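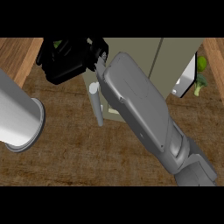 Rendered view: grey arm and black gripper.

Grulley - feature adaptation of the stage play
Progress report to the Nartey Film Fund, second stage
9/5/18

Where we are

The picture is locked, in the sense that we have stopped arguing about it. The running time is down to just under two hours from a first assembly that was a good deal longer and felt longer still. The sound mix is half done. The grade hasn't begun. The fund asked for a finished film by the end of June and we still say June, though I would ask you to read the section on music before you put that in your own papers.

The adaptation

At the last stage your readers wanted the play "opened out". We were doubtful then and are more doubtful now. The original takes place in one boarding house on one night, and its power comes from people being unable to leave the room. We shot the harbour sequence at Gurport as agreed, over three days, and it looks handsome. It also stops the story dead. In the current cut it has gone from eleven minutes to four, and I suspect it will shrink again. The narrator's opening speech, which your readers thought too theatrical, was taken out in the spring and has since gone back in. Every viewer we tried it on was lost without it.

The lead performance is the best thing in the film. The landlady is harder to judge. She plays it very broad, which worked on stage and got laughs on set, but laughs on set are a poor guide to anything. We have used her quieter takes where we had them. There are two scenes where we didn't.

Test screenings

We held two, both in Gurport, with 55 people at the first and rather fewer at the second. The cards were kind. I don't put much weight on this, as most of the audience lived in the town and were pleased to see it on a screen. The comments worth having came from the handful who disliked it: they found the middle slow and couldn't tell the two brothers apart until the funeral. We have added one line of dialogue in the kitchen to help with the brothers. The middle is still slow.
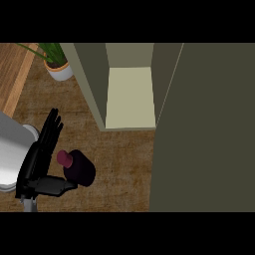 The distributor's audience survey came back after the second screening. Revomora sent the trailer to 2863 people on their mailing list and had 404 replies, most of them favourable. Their covering note calls this a strong signal. It may be, but people who sign up to a film mailing list tend to like films, and the questions were worded in a way that made it hard to say anything rude. We would prefer that the figures weren't quoted in any press material until someone has looked at how they were gathered.

Music

This is the part that is going badly. The score was meant to be recorded in one block with a small string group. We got two thirds of it. The remaining cues have been sketched on a keyboard and sound like it. A second session can be had, but only if the hall is free, and we have been told it is free twice and then told otherwise. If it slips again the mix slips with it and June goes too.

There is also a folk song in the wake scene that all of us took to be traditional. The tune is. The words seem to be a good deal more recent, and we are waiting to hear from the publisher. If the fee is silly we will hum it.

Money

We are within the agreed budget, helped by a dry week on the harbour. The post-production contingency is down to £1000, and the second music session would use all of it. I am not asking for more at this point. I mention it so that the next report doesn't come as a surprise.

Release

Revomora's plan is a short run in independent cinemas with a question and answer evening in each town. We have seen these go well for films with famous faces in them, and this film has none. Our own preference would be fewer towns and longer runs, starting with Gurport, where at least the seats will be filled. They have agreed to think about it - their words - and we have asked for a reply in writing.

The festival entry went in before the deadline with the temporary sound. No answer yet, and I wouldn't plan around one.

What we need from the fund

A decision on whether the harbour sequence may be cut further, given that it was a condition of the award. Also the correct form of your logo for the end credits, as the two versions we hold don't match.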